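How to check a family story against the records before you put it on a memorial page

Most family stories about the war years have been told many times by people who weren't there. I don't say that to be rude to anyone's grandmother. I say it because I have read more than 50 memorial pages for one small town, and a fair number of them repeat the same two paragraphs, word for word, with the surname changed. If you are going to write about a murdered relative, do the checking first. It is slow and you will probably lose a detail you were fond of.

Step 1. Write the story down as you heard it

Do this before you look anything up. Put down who told you, when, and whether they were present. "My aunt, who heard it from her mother" is a useful note. "Family tradition" is useless. Leave the gaps as gaps. Once you have read three books on the subject you will start filling them in without noticing.

Step 2. Split it into claims

One sentence often hides several claims. Take "He was a tailor in Usalis and was taken away in June with his two brothers." You have a trade, a town, a month, a manner of arrest and two siblings. Each one goes on its own line, and each one gets checked alone. Finding the tailor does not prove the brothers.

Step 3. Collect the spellings

Names passed through several alphabets and many tired clerks. In my own search, Bakker turned up under 6 spellings, and one of those belonged to an unrelated family on the next street. Make a list of variants, including the Yiddish or Hebrew given name and whatever nickname was used at home. Town names are as bad. Find out what the place was called under each government that ran it.

Step 4. Go to the original, or a scan of it

Online indexes are finding aids. They were typed by people reading bad handwriting, and errors get copied from one index to another until they look like agreement. Three websites that all drew from one list are one source. Ask for the scan. If there isn't one, say on your page that you saw only the index.

Look at when a document was made and why. A house register from before the war and a form filled in by a cousin 56 years later are both worth having, but they are different kinds of evidence. Memorial forms in particular were often completed from memory, in grief, with a guessed birth year.

Step 5. Be careful with numbers

Figures for a single massacre site can vary a great deal. One pamphlet I own says 2000 for the forest outside Arnov and gives no source at all. If you quote a number, say where it came from. If the sources disagree, give both and leave it there. Picking the larger one does not honor anybody, and it hands an easy target to people who would like to deny the whole thing.
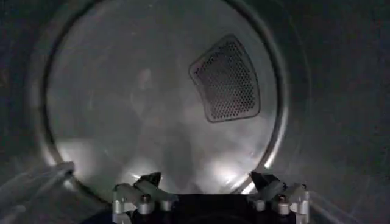 What should I do if a record contradicts what a survivor said?

Keep both and label them. Survivors can be wrong about a date and right about what happened, and official papers were sometimes written by the people doing the killing. Set the two accounts next to each other, say who made each and when, and resist blending them into a smoother version.

Step 6. Write it with the seams showing

Use "according to" as often as you need it. Use "I have not found" too. My page on the Prerkgate branch has four lines of firm facts and a long paragraph of things I couldn't confirm, and a relative complained that it reads like a tax form. I left it alone.

Put your source list at the bottom, with page numbers, and an email address that you check.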